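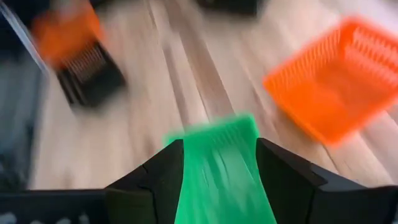 How I descale a kettle without stinking out the kitchen

We live in a proper hard water area, so I've had a lot of practice at this (my last kettle looked like the inside of a cave!). I used to do it with vinegar, and the whole flat smelt like a chip shop until bedtime. Citric acid is so much nicer. You'll find it with the home brewing stuff or the cleaning bits, and a bag lasts me ages.

Fill the kettle halfway, boil it, then switch it off at the wall and let it stand for 3 minutes. Spoon in two tablespoons of citric acid, slowly, as it fizzes up like mad.
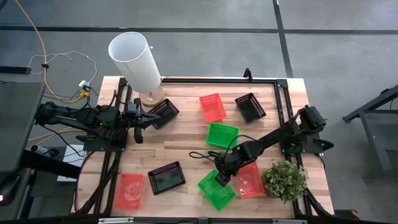
Leave it for 60 minutes with the lid open. I go and hang the washing out, or ring my friend Danai, who swears by lemon halves and won't be told. If there's still a crust on the bottom after that, give it another half an hour and a gentle poke with a wooden spoon. Then tip it all down the sink, rinse well, boil a full kettle of fresh water and throw that away too. I do it twice, I'm fussy about my tea.
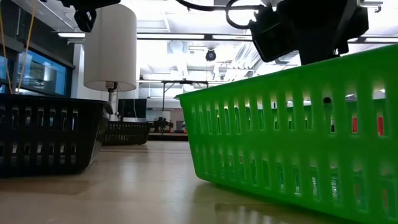 The spout filter needs its own soak, so pull it out and drop it in a mug with a teaspoon of the acid and some hot water. Scrub it with an old toothbrush and rinse it under the tap. It's a fiddly little thing to dry, so I stand mine in a plastic basket with slots down the sides, like the green one here, and the air gets all round it. Click it back in and put the kettle on!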